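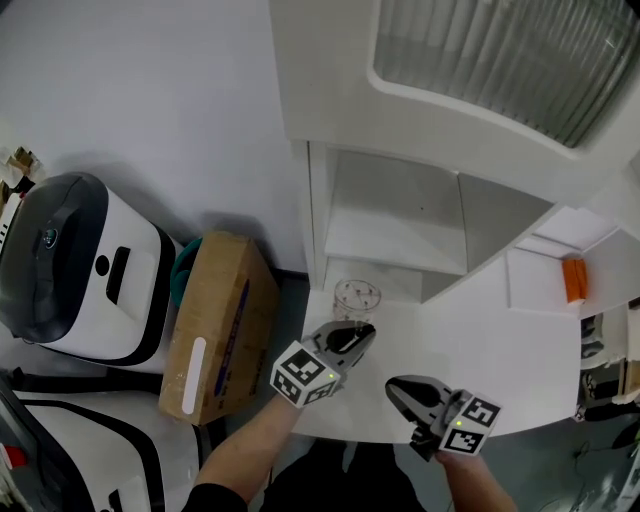 Milagros Lagos demande si l'on peut encore parler de téléopération quand il n'y a pas de robot au bout, et si le README ne pourrait pas trancher une fois pour toutes. Il tranche : non. Dans Dendent, une personne fait la tâche elle-même, une pince dans chaque main, et le bras n'entre en jeu qu'à l'apprentissage. Les épisodes pilotés à distance sont dans un autre dépôt, avec un autre README, moins aimable.

Dendent, démonstrations à deux mains
Version courante : septembre
Contact : Rosalie Hofstetter, Troltelix

Contenu
378 épisodes de manipulation sur table et sur meuble. Un épisode, une tâche, une personne. Durée maximale : 90 secondes, au-delà desquelles l'enregistrement se coupe tout seul, y compris à deux doigts de la réussite. Les opérateurs ont appris à aller vite, et malheureusement ça se voit dans les trajectoires.

Ce que contient un épisode
Vue de tête de l'opérateur.
Vue de chaque pince.
Pose des deux pinces, dans le repère de la table.
Ouverture des mâchoires.
Une phrase de consigne en français, parfois deux quand l'annotateur était en verve.

Les cubes à marqueurs fixés derrière les mâchoires doivent rester visibles depuis la tête. Un avant-bras devant un cube et la pose devient une opinion. Le champ pose_valide vaut alors 0 ; merci de le lire avant d'ouvrir un ticket intitulé « la main gauche se téléporte ».
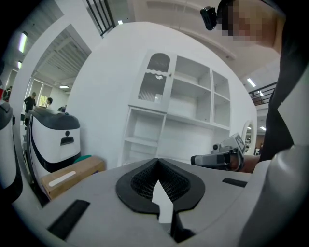
Trerurthorpe, septembre

Deuxième série, même matériel, consignes revues. Les changements par rapport à la première :

La pince au repos continue d'enregistrer. On obtient de longues séquences où une main travaille et l'autre contemple le plafond. Elles sont gardées, car un robot à deux bras doit aussi apprendre à ne rien faire du second. Filtre : main_active.

Les visages sont floutés dans toutes les vues, passants compris. Le floutage est automatique et zélé : il lui arrive de protéger l'anonymat d'une poignée de placard.

Les tentatives ratées sont conservées avec l'étiquette echec. Desmet, notre script de tri, en avait supprimé 87 de sa propre initiative. Elles ont été restaurées, et Desmet ne tourne plus sans surveillance.

Découpage
Entraînement et test sont séparés par opérateur. Ne mélangez pas : chacun a sa façon d'aborder un gobelet, et un modèle la reconnaît très bien sans rien comprendre au gobelet.

Installation
Prévoir 900 Go. Lancer desmet verifier avant toute conversion. La conversion vers votre format préféré est laissée à vos soins ; nous avons essayé d'en choisir un qui plaise à tout le monde, le fil de discussion est toujours ouvert.

Limites connues
Aucune mesure de force. Les objets transparents donnent du fil à retordre à l'estimation de profondeur. Les gauchers sont peu représentés, et Rosalie, qui en est une, le rappelle à chaque version.

Questions et corrections : par ticket, avec le numéro de l'épisode. « Celui avec la table blanche » ne suffit pas.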